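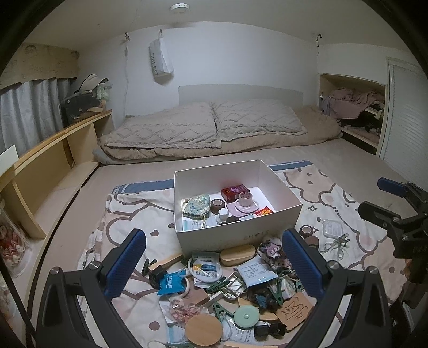 3. Study area and household survey

3.1 Selection of dwellings

The survey was carried out in two towns, Fetevthorpe and Asport. Both have a large stock of old row houses in which the space under the roof was changed into a bedroom at some later time. In Fetevthorpe these changes were mostly made by the owners themselves, and in many cases no drawing of the work exists. In Asport a large part of the houses belongs to one rental company, and the loft rooms there follow a small number of standard plans. We considered this difference useful, as it allows us to compare rooms of similar size but with very different insulation.

Invitations were sent by mail and through the online panel Clikadia. In total, 443 households completed the first questionnaire. A household was accepted if at least one person slept under the roof on most nights of the summer. We did not set a lower limit for floor area or for ceiling height. Earlier work often leaves out rooms where an adult cannot stand upright, and in our opinion this removes exactly the rooms in which overheating is the most serious.

From the households that completed the questionnaire, we chose 80 for measurement. The choice was made by drawing lots inside each town, after the dwellings had been sorted by the direction of the roof slope. Five households left the study before the end, and their data are not used in Section 4.

3.2 Description of the rooms

The measured rooms are used in many ways besides sleeping. The residents also keep clothes there, work there, and let children play on the floor. For this reason the amount and the kind of things in a loft room differ strongly from one home to the next. Figure 2 shows a low loft bedroom with a patterned blanket laid on the floor and an open cardboard box on top of it. Floor coverings of this type were recorded in the room inventory under "loose textiles" and boxes under "light storage." Neither group was given a thermal mass value in the model. Beds, wardrobes and filled bookshelves were given one, following the method explained in Appendix B.

The position of the sleeping place was recorded with more care. In a low room the mattress is often placed directly on the floor, and the head of the sleeper is then far from the warmest layer of air. In other rooms a raised bed brings the sleeper close to the slope of the roof. We expected this to influence the answers about comfort, and it was therefore entered as a separate variable — the height of the pillow above the floor.

3.3 Temperature measurement

Each room received two Kwok temperature loggers. The first was fixed at the height of the pillow and the second near the highest point of the ceiling, away from lamps and direct sun. The loggers stored one value every 30 minutes. All of them were compared in a closed chamber before they were given out, and again after they were returned. Loggers that had moved away from the reference during the study were corrected with a straight line between the two comparisons.

Residents were asked not to change their habits. They could open windows, use fans and close blinds as they wished, and they noted these actions on a paper sheet beside the door. The quality of the notes is uneven. Some sheets are complete for every night, and others have entries only for the first week. We decided to keep the incomplete sheets, but to use them only in the analysis of the nights that they cover.

3.4 Questions on sleep and comfort

The second questionnaire was opened on September 9, 2025 and asked about the summer that had just passed. Answers on heat were given on a scale with 5 steps, from "never too warm" to "too warm every night." Residents were also asked what they did on the hottest nights. The possible answers included sleeping on another floor of the house, a habit that is easily missed when only the loft temperature is measured.

A weakness of this method is that people answer from memory. A resident who suffered a few very bad nights may judge the full season by them. To check this effect, we repeated the heat question in November, when the rooms were already cool. The repeated answers were somewhat milder in both towns, and the change was larger in Asport. We come back to this point in Section 5, together with the question of whether tenants and owners understand the scale in the same way.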